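Buscar en el sitio Escriba su búsqueda Buscar

El punto no se cuelga: en defensa del doblado en plano

Cada mes de mayo, cuando los armarios cambian de temporada, el Servicio de Ropa Compartida de Istel recibe la mayor parte de las prendas de punto que custodiará hasta el otoño. Muchas llegan colgadas en percha, con los hombros marcados y el cuello vencido. Sus propietarios suelen entregarlas con orgullo, convencidos de que la percha es la forma respetuosa de guardar la ropa buena. Este servicio sostiene la opinión contraria, y considera oportuno exponerla.

Un jersey es una malla que cede con su propio peso. La percha concentra ese peso en dos puntos y lo deja actuar durante meses. Una camisa soporta bien ese trato; un jersey grueso, no. De ahí que nuestras normas internas prescriban el doblado sobre una superficie horizontal para todo el género de punto, sin distinción de precio ni de procedencia.

La objeción más frecuente es la del tiempo. Se nos dice que extender una prenda, alisar las mangas y plegarlas hacia dentro resulta lento, y que en una vivienda con niños o con horarios partidos no cabe semejante ceremonia. La objeción merece una respuesta seria. Es cierto que el método exige una superficie despejada, y que no todos los hogares disponen de una mesa grande. Sin embargo, el suelo sirve, siempre que se interponga algo limpio: una manta, una colchoneta, una alfombra de juegos. Quien suscribe ha doblado armarios enteros de rodillas y no advierte en ello pérdida alguna de dignidad.

Wilmer Agudelo, responsable de nuestro almacén, defiende además que la prenda extendida se deja inspeccionar. En la percha, el jersey oculta la axila y el reverso del puño, que son los lugares donde primero se abre el punto. Extendido, obliga a mirar. De las 87 prendas revisadas en la última campaña, 11 presentaban un punto suelto que sus dueños desconocían. Todas se repararon antes de guardarse.

Mención aparte merece el cuello vuelto. Existe la costumbre de doblarlo hacia la espalda para que el paquete quede más cuadrado, y esta redacción la desaconseja. El canalé sufre en el pliegue y conserva la marca. Conviene dejarlo extendido y hacer que las mangas crucen por detrás, a la altura del pecho. El resultado es menos geométrico y ocupa algo más de estante. Nos parece un coste asumible.

Harriet Escobedo, que dirigió el servicio antes que nosotros, prefería enrollar. Su criterio tiene defensores en esta casa y resulta razonable para el equipaje. Para un almacenaje de varios meses, mantenemos la reserva.
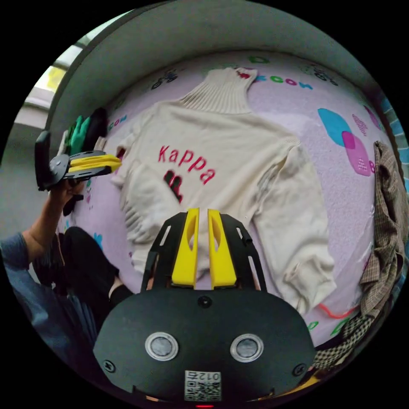

Por PALOMA FERREIRA
Servicio de Ropa Compartida, Istel

Un jersey de cuello vuelto en color crema, con la palabra «Kappa» en rojo sobre el pecho, extendido encima de una colchoneta estampada, con una manga todavía recogida: por ese costado debe empezar el trabajo. Se estira primero la manga, se alisa después el torso con la palma abierta y solo entonces se pliega. Las arrugas leves no requieren plancha.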